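Speaker notes: What a small exchange is for
Clullport business breakfast, 28/06/2019
Speaker: Laurinda Pinheiro

Slide 1. Thank the hosts. Say that I worked on listings at Magesa and now advise firms that are thinking about selling shares. No advice on single stocks today.

Slide 2. Why firms go to the big exchange by habit. Bigger name, more analysts, more buyers on paper. A firm worth 100 million gets very little of that attention. After the first month the trading dries up and the fees stay the same.
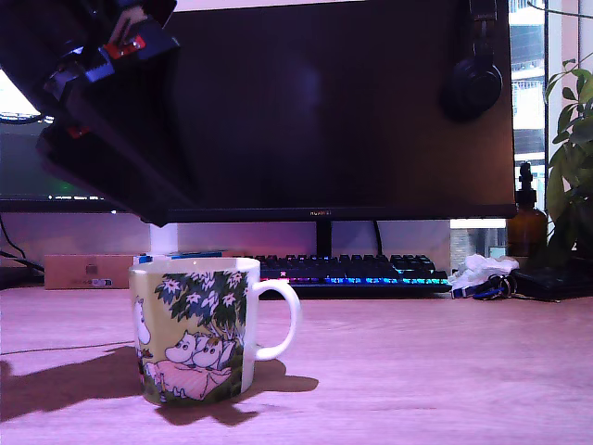 Moomin mug on the desk.

Slide 3. Stillix as the case. Listed abroad, raised what it wanted, then went days with hardly a trade. The directors spent 10 per cent of their time on rules written for banks. Pause here and ask who has bought shares in a firm with fewer than 200 staff.

Slide 4. What a regional market has to get right
- Settlement that works every time
- Accounts published in one format
- At least two brokers willing to quote a price all day
- A clear way out for firms that want to leave
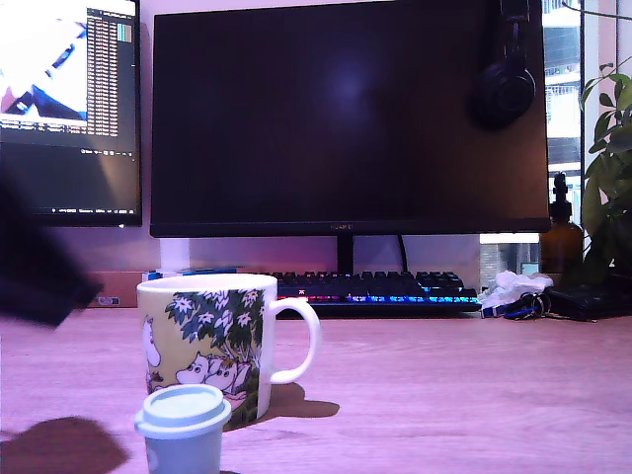 Slide 5. Pension money
Local funds hold most of their assets elsewhere. Moving 5 per cent back would be enough to change the market. Don't push this too hard, the trustees have duties to members and some will be in the room. Mention that Steduvar is waiting for the new rules in September before it decides where to list.

Slide 6. Objections. Read out the note I was sent after the last talk, and leave it up while people think.

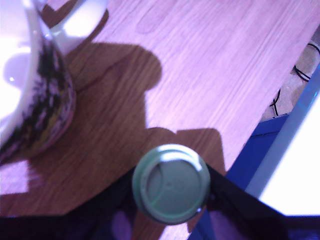
Kipchumba Kaijage: I agree on the fees, but you skip over the risk to small savers. If two brokers quote and one pulls out, who is left to buy when people need to sell?

Reply: fair point. Brokers should have to give notice before they stop quoting. Then go to questions.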